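September 19, 2023

Today my daughter moved to Dindurley for her studies, and the flat is very quiet. I write this in English because I promised my teacher to practise every evening.

We had packed for one week. I wanted a big suitcase, but she decided that a backpack and two boxes were enough. She is like her grandmother in this.

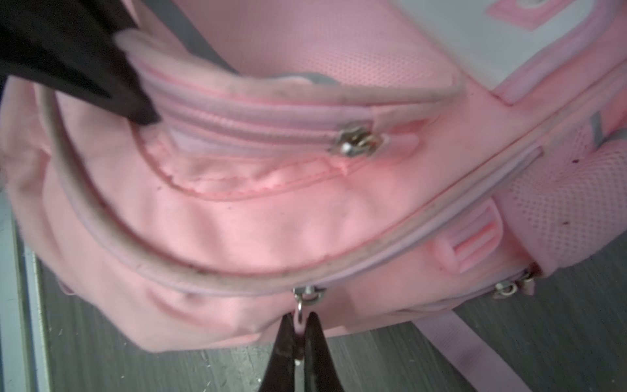
The front pocket of a pink backpack.

The bus from Stukthorpe left at twenty past seven. The ticket was cheap, but the room is 660 a month, and I have made the sum many times – I will take extra hours at the bakery until April. At Rolgate we had to change, and there we met Anas Khalaf, our old neighbour. He gave her a bag of dates from the Kassab shop and told her to telephone her mother. She laughed, and I did not. 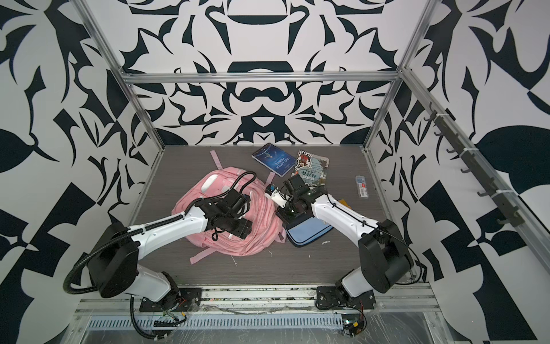 Evening

I came home alone on the last bus. I cooked rice for two by mistake and ate all of it. 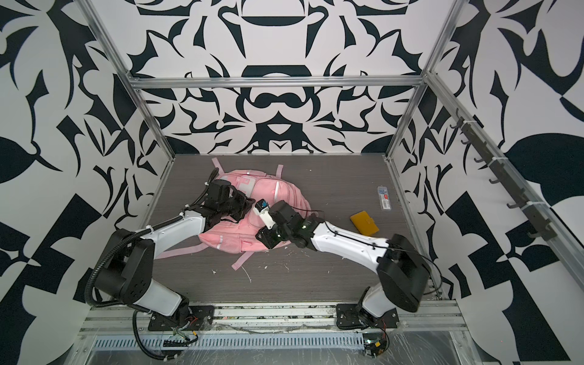
Pink backpack on the table.

She has sent me one message. The room is small, the window looks at a car park, and the girl next door plays the flute. I answered with too many words and then I deleted half.
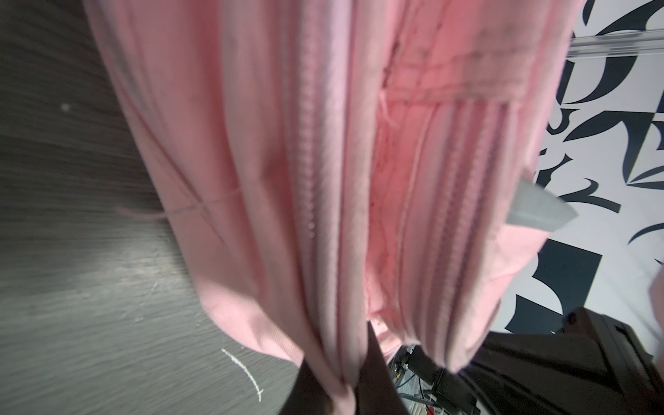
Pale pink, with a zip.

I forgot to ask if she has a warm blanket. Tomorrow I will post the green one. It is heavy, so I must first ask the price at the post office – and I should put some soup packets in the same parcel.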